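Cleaning cloth (household)

A cleaning cloth is a piece of absorbent fabric used for wiping, drying and polishing around the house. Also called a rag, wipe-up or dishcloth, depending on region and on what it gets used for. Usually cotton, sometimes a cotton blend or microfiber. See also: Towel, Dust cloth, Bar mop.

Types

Terry cloth — looped pile, holds a lot of water. Good for spills and for drying. Sheds lint when new.

Flat weave — thinner, dries fast. Glass and silverware mostly. Old bed sheets cut up do the same job.

Waffle weave — small raised squares. Common for dishes.

Microfiber — synthetic, picks up dust without spray. Should be washed apart from cotton, as it grabs the lint.

History

Most homes made their own from worn-out clothing and bedding well into the last century. Cloths sold in packs came later. The Rashti household survey, run by Ayana Tesfamariam, took in 1,956 homes and found that cut-up towels were still the most common kind, ahead of anything store-bought. Delia Bustos has questioned the wording of the survey, wich put dishcloths and floor rags under one heading.

Size and color

No fixed standard. Roughly 12 inches square is usual for kitchen use, larger for floors. White is favored where cloths are bleached or boiled; colors are used to keep bathroom and kitchen sets apart. The Brekthorpe system uses 5 colors but few homes bother with more than two.

Use on fabric surfaces

Upholstery, padded covers and printed bedding are blotted, not rubbed. A plain white cloth is preferred on printed fabric, dye from a colored one can move across. The cloth is bunched up, pressed down and lifted, then turned to a clean part. 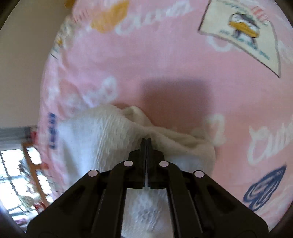 Pressure should come straight down. Wiping in circles spreads the mark and may rough up the surface, especialy on brushed cotton. Test a hidden spot first if the print is new.

Washing and storage

Hot wash, no fabric softener (it coats the fibers and they stop absorbing). Dry fully before folding. Kitchen cloths changed daily, floor rags after each use. Stored flat, rolled or just stuffed in a bin.

Last edited 10 Aug 2026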